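左手那只的回差

伊塔·克罗宁在十月的第二周拆开了左夹爪。右夹爪没有问题，空载闭合时两片指垫之间的偏差稳定；左夹爪每次张开再闭合，零点都要漂一点。她把两只并排放在格子布上，用同一把卡尺量，先右后左，记在德里尔特伍德工作间发的网格本里。

左夹爪的编号是7。编号的规则是帕尔瓦内·沙里菲定的：从1开始，报废的不补号。帕尔瓦内管零件柜，也管那台铣床的预约表。她把两块备用的连杆装在信封里交给伊塔，信封上写着“格雷索夫霍尔姆，第二批”，下面一行小字：孔偏紧，装前先铰。

伊塔铰了孔。铰完以后销轴能靠自重滑下去，她认为太松，又换回旧连杆。旧连杆装上，漂移还在。她把连杆排除了。

剩下的可疑处有三个：臂根的轴承、指垫背面的小金属片、编码器的磁环。轴承最便宜，先换。换完后连续开合2657次，计数由脚本完成，她在隔壁房间洗了碗，回来时读数停在允许范围的上沿。脚本判定通过。她没有把这一栏涂成绿色。

“脚本通过就是通过，”帕尔瓦内在电话里说。

“它空着手。”

“那就给它点东西拿。”

伊塔没有标准件。标准件在工作间，锁在柜子里，钥匙在帕尔瓦内那里，而去工作间的班车周末停开。她在家里找了几样能放进纸箱的：滴管瓶、白色的插头适配器、一个金色的圆东西。选择标准是表面各不相同，摔了不心疼。滴管瓶的胶头是软的，她估计会最麻烦。

方案写了半页。每件物品夹起，移到箱内，松开，再夹起，放回。左手做完右手做，每件20轮。记录闭合时的指间距、松开后的零点、掉落次数。夹持力不作记录，力传感器还没焊。 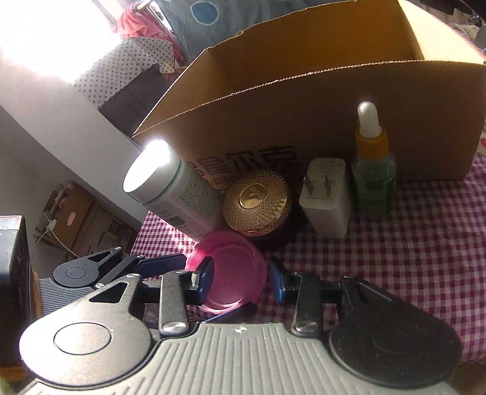
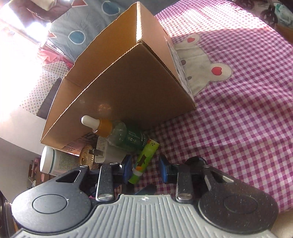
到第一天晚上，左手掉了四次，右手掉了一次。掉落次数本身说明不了什么，滴管瓶占了其中三次。她关心的是零点。零点在夹完适配器之后会偏，在夹完滴管瓶之后会回来。夹硬的就偏，夹软的就归位，两天的数据都是这样。

她把这句话写下来，看了很久，在“归位”后面加了问号。

按照这个规律，问题不在臂根。硬物在指尖产生的反力沿指垫传到金属片，金属片与垫背之间如果有间隙，受力时会错开，卸载后停在错开的位置。软物变形慢，松开时把它推回去。伊塔拧下螺钉，取下指垫，在金属片边缘找到一道亮痕。痕迹只有一侧有，朝外。

她给帕尔瓦内打电话，说找到了。帕尔瓦内问是哪一批的片。

“没有批号。上一任装的。”

“7号没有上一任。”帕尔瓦内说，“7号是我从穆罕默迪的样机上拆下来的整臂，没开过。”

电话里有翻纸的声音。穆罕默迪是工作间最早的项目，夹爪做到一半停了，图纸留下来，大部分零件化成了后来各个编号的一部分。伊塔来的时候它已经只剩一个文件夹名。

“那螺钉上的漆是谁点的？”伊塔说，“蓝色的，点在十字槽里，点得很小。你用红漆。”

帕尔瓦内没有马上回答。后来她说：“你先把片子垫上。”

伊塔裁了一条垫片，薄铜皮，一次裁得过宽，第二次合适。装回，上紧，重新跑方案。适配器夹完，零点偏移降到原来的四分之一以下；滴管瓶夹完，没有变化。右手作为对照，照旧。她把表格发给帕尔瓦内，附上亮痕的照片，又附了一张螺钉的特写，没写说明。

回信第二天中午到，正文一行：数据可以归档。附件是一张扫描件，穆罕默迪样机的装配单，共93步。前面各步的签名栏都是同一个人的缩写，第88步往后换了一个。第88步是“装指垫，点漆，蓝”。

缩写伊塔不认识。她翻回本子的第一页，那里有工作间历年领料人的名单，从上往下对，对到一半，又从下往上对了一遍。名单里没有。

她在7号的记录页上新起一行，把步骤号和缩写抄了进去，备注栏空着。然后取出蓝漆，在新螺钉的十字槽里点了一点，等它干。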